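Mandness Building Reuse Project
Progress report to the Ejigu Fund, second reporting period
Prepared by Hagos Mamo, July 28, 2020

1. Status

Work on the upper workroom is on schedule. The electrical work and the first stage of daylight control are complete. Shelving and final clearance of stored items remain open. No change to the end date in December is requested.

2. Work completed in the period

The old ceiling fixtures were taken down and replaced with flat light panels on two separate circuits. The circuits were tested and signed off by the contractor, Osix, and the certificate is filed with the project papers. The switch by the door was moved to standard height at the same time, as agreed in the last report.

The existing windows were kept. The frames were inspected for rot and loose glazing, and minor repairs were made to the seals. Replacement was priced at the start of the project and dropped on cost grounds. The saving was moved to the electrical line, where the old wiring needed more work than the survey had suggested.

Blinds were supplied by Komura and have been fitted on part of the window wall. The remaining openings are to be fitted in the next period – the second delivery was short and has been reordered at no charge.

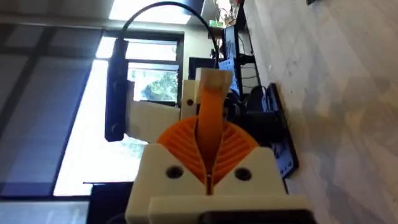 Figure 1. Upper workroom, window side, with ceiling light panel on.

Daylight is strong on the window side and the glass is very bright when uncovered. The trees outside give only partial shade. Orlando Urrego took light readings at table height with the blinds open and then closed. Glare at the work surface was the main complaint in the user survey, and the readings support it. He recommends that tables be set at a right angle to the windows until all blinds are in place. The white tabletops will be kept for now, although a matte surface would be preferred if they are ever replaced.

3. Open items

Storage. The corner shelving still holds mixed items from the previous use of the room. These are to be sorted and either labeled or removed before the new shelving is installed. The shelving order has been placed.

Floor. A section near the door was patched and needs a second coat of sealer. The room must be closed for 2 days for this, and the dates will be agreed with the users.

4. Budget

Spending on blinds and fittings in the period was $1,600 against the approved line. A further $137 was spent on fixings and sealant and is charged to small works. To date, 60 percent of the workroom budget has been used. No transfer between lines is requested in this report.

5. Next period

Fit the remaining blinds, repeat the light readings, clear the corner and install shelving. The floor work will follow once the shelving is in – the installer needs access through the door section.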